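Hutska Workshop
Frequently asked questions: the Ambrosio arm build

Last updated November 1, 2025

What is the Ambrosio build?
Ambrosio is a tabletop robotic arm designed and assembled by members of the Hutska shared workshop. The project has a physical side, carried out at the benches, and a simulation side, in which members test control programs before loading them onto the arm.

Do I need to be a member to take part?
Yes. Members may join the build at any time after completing the electrical safety induction. Guests are welcome to observe, but may not operate powered equipment.

Must I work in simulation first?
Yes. A program must complete 81 simulated runs without a collision before it is booked in for the physical arm. The requirement was introduced in June, after a stripped wrist gear put the arm out of service for 3 weeks.

What does the simulated workspace contain?
The arm is modelled on a checkerboard table in a furnished room, with small objects to pick up. Members may view it from the gripper or from across the room.

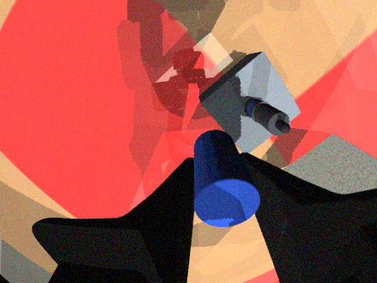
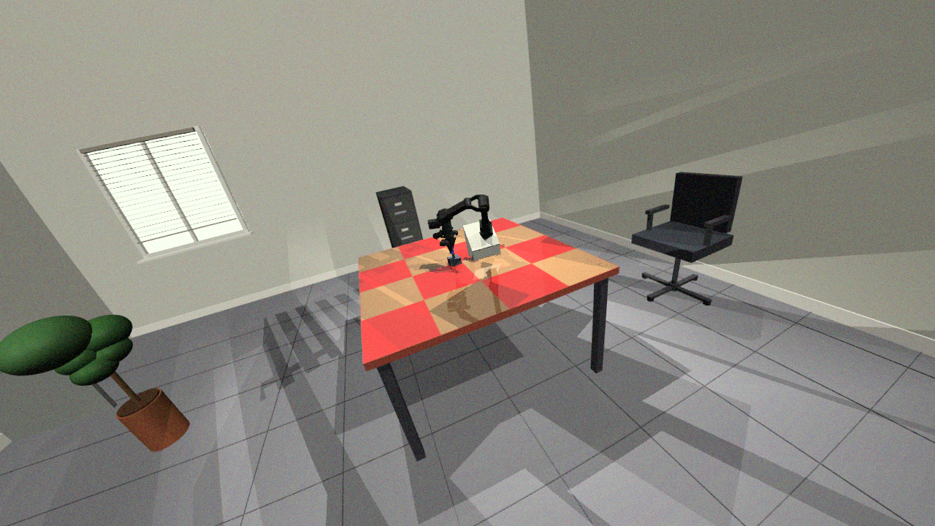

Can I change the lighting and the table pattern?
Both may be changed in the settings file. Please save your version under a new name, as the shared copy is used for all sign-off runs. Members are encouraged to try more than one pattern - a program that depends on a particular table colour will seldom behave well at the bench.

What is Zoden?
Zoden is the workshop's own control software. It sends the same commands to the simulated arm and the physical one. The current release accepts joint angles in degrees only.

What is Cement?
Cement is the script that locks a finished program and its settings together for sign-off. Once a program has been cemented, any change requires a new set of runs.

How much does it cost to build my own arm?
Members who organised their own parts this year spent nearly $141 on motors and fasteners. Printed parts are charged separately by weight, at the usual workshop rate.

How long may I book the physical arm?
Bookings are limited to 8 hours per member each month. Unused hours do not carry over. Cancellations should be entered in the online calendar by the evening before.

Who do I contact if a run fails?
Please attach the Zoden log to a message on the members' board, along with the name of your settings file. Reports without a log cannot be analysed.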